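Pens, markers and a new pair of fingers at the Tulon packing room

Sat 19 June

I went over to Plediditz this week to see what has changed in the packing room at Tulon, the school and office supply place out past the rail crossing. If you ever ordered a box of classroom stuff from them, it was packed by hand, on the long benches at the back. A lot of it still is. But since spring they have had a sorting arm on the mixed-pen station, put in by a small firm called Fovesell, and I wanted to hear how that's going for the people who work next to it.

The mixed-pen station is the one everybody used to complain about (and I do mean everybody, I got the full list before I had my coat off). Returns and odd leftovers come in all jumbled together, and somebody has to pick through them one at a time and put like with like. A full bin holds 1000 pieces. Do that for a whole shift and your neck and wrists will tell you all about it!

Now the pieces get laid out in small batches on a gridded surface and the arm picks them off. Ballpoints, whiteboard markers, things still in their clear tubes – they can all turn up in the same batch, lying almost touching. That closeness is the hard part, I was told, as the gripper has to get hold of one marker without dragging its neighbor along.
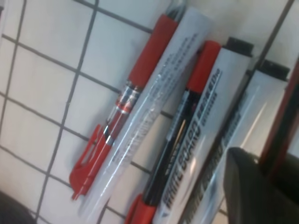
What the crew says

There are 27 people in the packing room and none of them lost a job over this, which was the first thing I asked. What they did lose is the old rotation. Before, you did your turn at the pens and then moved on to boxing or labels. Now two people per shift look after the arm, and 14 of the crew have been trained for it so far. The rest are waiting, and a few of them are pretty annoyed about the wait. Arm duty pays a little more per hour.

One packer told me she misses the talk. Sorting pens was dull, but you did it elbow to elbow. Another said he goes home with hands that don't ache and he wouldn't trade that for any amount of chatting. I heard both views all afternoon, sometimes from the same person.

It isn't fast, either. The best hour on the wall chart was 314 pieces, and a good sorter can beat that before the first break. Clear plastic seems to give it the most trouble, so the tubes often end up in a tray for a person to finish.

What's next

The second arm is meant for the Juška building across the yard, where they do the art sets. Training sign-up opens there at the end of June, and the sheet will be hanging by the time clock.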